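Viewers who wish to question a factual claim in a televised documentary may file a written complaint with the Bisht Media Standards Office. The service is free and open to any resident of Sisden or Cudildale. Last year the office received 2,753 complaints, and nearly 200 were returned for missing details.

## Before you file

Watch the full program once more and write down the exact time at which each disputed statement is made. Complaints about tone, music or general bias are handled under a separate procedure.

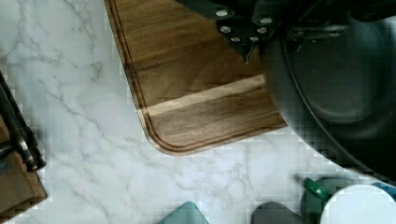

*By the Bisht Viewer Services Desk | Updated Nov 4, 2024*

## Filing the complaint

1. Open Form 95 on the Drollia portal and enter the program title, channel and air date.
2. Quote the disputed statement word for word. Do not paraphrase.
3. State what you believe to be correct, in no more than 495 words.
4. Attach your sources — public records, court documents or published statistics. Links alone are not accepted.
5. Submit the form and save the reference number.

## After you file

The broadcaster is given an opportunity to respond before a decision is made. You will receive a copy of its reply and may comment on it once. Programs first aired before February are reviewed only if they have been shown again.

To withdraw a complaint, send the reference number to the office through the same portal.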